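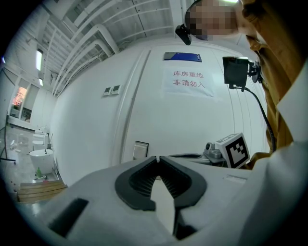

Ridged rubber pads, seen from close range | Photo: Aldana Salinas

Spare parts should be sold by dimension, and the law should say so. At present a door seal for a Britetti washing machine is listed under a part number that means nothing outside Britetti. The Lukumay seal beside it on the shelf may have the same bore, section and hardness, but the buyer has no way of knowing.

I compared 50 household seals and feet in September. In 10 cases the part number had changed between model years while every measurement stayed the same. The older number was marked as discontinued each time.

Makers object that published sizes invite poor copies. Copies exist already – they are simply bought blind. A printed diameter, thickness and Shore value would let a repair shop reject the bad ones before fitting them.

The cost is one line on a label. Clivdale has printed it on its pump gaskets for years and still sells pump gaskets.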